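In Praise of the Dull Gripper

Every trade has its glamour part. Cyclists have wheels, cooks have knives, and people who work with robot arms have grippers, which is odd when you consider that a gripper is mostly a pair of fingers that open and close. I have spent most of my working life choosing them, returning them, and defending them in meetings. My opinion, for what it's worth, is that we compare them badly, and that we compare them badly on purpose, since the bad way is more fun.

The fun way goes like this. Someone opens a box. The new gripper gets bolted on, wired up, and asked to lift an egg. The egg survives, everybody claps, and a purchase order goes out before lunch. I have watched this done with eggs, light bulbs, a ripe peach and, at one trade show, a live microphone. I have never worked anywhere that needed to move a live microphone.

At Drindale, where I work now, we had two candidates on the table last year for a job that could not have been plainer: pick up a small knob, turn it over, put it down somewhere else. The Traletti was the looker. It had force sensing in each finger, a settings page with its own settings page, and a manual that used the word "intuitive" on the cover and then ran long enough to hold a door. The Stiten had two fingers and a cable. If you asked it to close, it closed. If you asked it how it felt about closing, it had nothing to say.

I wanted the Traletti. I would like that on the record, as the rest of this is going to make me sound wise.

Ronaldo Bastos, who shares a bench with me and has no patience for eggs, wanted to run both of them in simulation first, same arm, same knob, same controller, and only then go near the hardware. I thought this was a fine way to waste a month. A simulated finger doesn't wear out. A simulated cable doesn't snag on the elbow when the arm folds up. Rubber in a simulator is a number somebody typed in, and I have met the people who type in the numbers.

Still, Ronaldo got his way, and the first thing we learned had nothing to do with fingers. It was about getting there. The knob has a little stem, so the gripper needs to come in from straight overhead, and with two arms sharing one mount the parked arm has to be somewhere harmless while the working arm does its folding act. We had spent weeks arguing about grip force and had given no thought at all to where the other elbow would go. The Traletti was 6 centimeters longer from wrist to fingertip. On a brochure that reads as reach. Over a low table, with the arm already tucked up on itself, it reads as a planner that gives up and returns an error.

We ran 3106 attempts in all, split between the two grippers, moving the knob a bit each time. The Stiten missed more often when the knob was off to the side. The Traletti missed less, when it moved. The controller refused to move it often enough that I stopped thinking of it as a gripper and began thinking of it as a very expensive guest who wouldn't come in from the car.

The vendor's answer was that we should change the arm. I have noticed that this is always the vendor's answer. The arm people, who in our case are Ebihara, said we should change the table. I asked our own shop about the table and they told me what I could do with it.

My complaint is with the way these things get written up. Nearly every comparison I read holds the arm still in some generous pose, out in open air, and then measures what the fingertips can do. Payload, stroke, closing speed, smallest object, all in a tidy grid. Hardly any of them tell you how much room the thing wants around it, or what happens to the last few inches of a downward move when the wrist is already close to its limit. Those are the numbers I would pay for. I have asked for them by email and been sent the payload again.

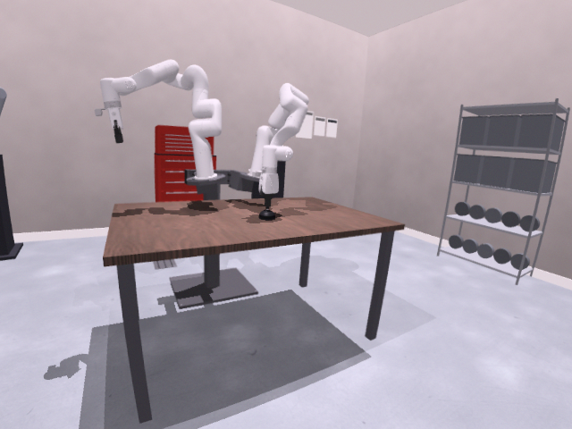

Can a simulator tell you which gripper to buy?

It can tell you which one will reach the part and fit in the space you have, and it can tell you that cheaply. For grip, wear and slipping you still need the real fingers on the real part.

I know how this sounds coming from a man who called it a waste of a month. I haven't changed my mind about the rubber. When the Stiten finally went on the real arm, it dropped the knob in ways the simulator had never dreamed of, and we went through 3 sets of fingertip pads before we found one that held. Ronaldo had warned me of that too, and in writing, which I consider poor sportsmanship.

But pads are cheap and a new arm is not, and I would much prefer to be wrong about pads. So if you are shopping, leave the egg in the fridge. Load the plain model and the fancy one, put them over your own ugly table at your own bad angle, and see which of them can get down to the part. Then buy a bag of pads in different sizes, and let the salesman keep the peach.

We kept the Traletti, by the way. It's on the demo arm by the front door, where there is plenty of headroom, and visitors love it.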